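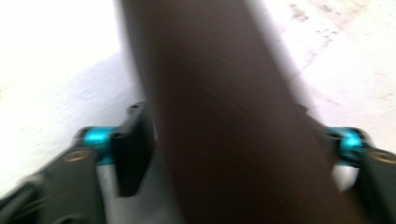
Photo: Yurani Arboleda

Tray clearing is the small chore of putting loose items into a shallow tray, or taking them out, so that a work table stays usable. Household manuals treat it as a skill. The evidence for that is thin.

The best-known claim comes from Giuliana Quispe, whose Prutosberg handbook says a tray with a low rim cuts tidying time by 37 percent. She tested four tables, all of them her own, and gave no figures for tables without a tray. Ľudovít Gajdoš repeated the number in a later survey and added nothing to it.

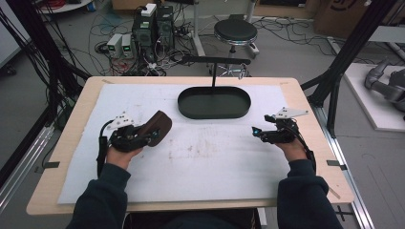
Nornard Household Review, vol. 4, p. 93

Oval trays are said to be easier to empty than square ones, as they have no corners to trap crumbs. This may be true of crumbs. For a rounded, pad-like object big enough to pick up in one grip, the shape of the tray probably matters little.

Pale mats are also recommended, on the theory that dark items stand out against them. They show smudges just as well, a drawback the handbook leaves out. Benedicta Mahama has called the whole subject "48 pages on putting things down."

See also: Dish drying; Table mat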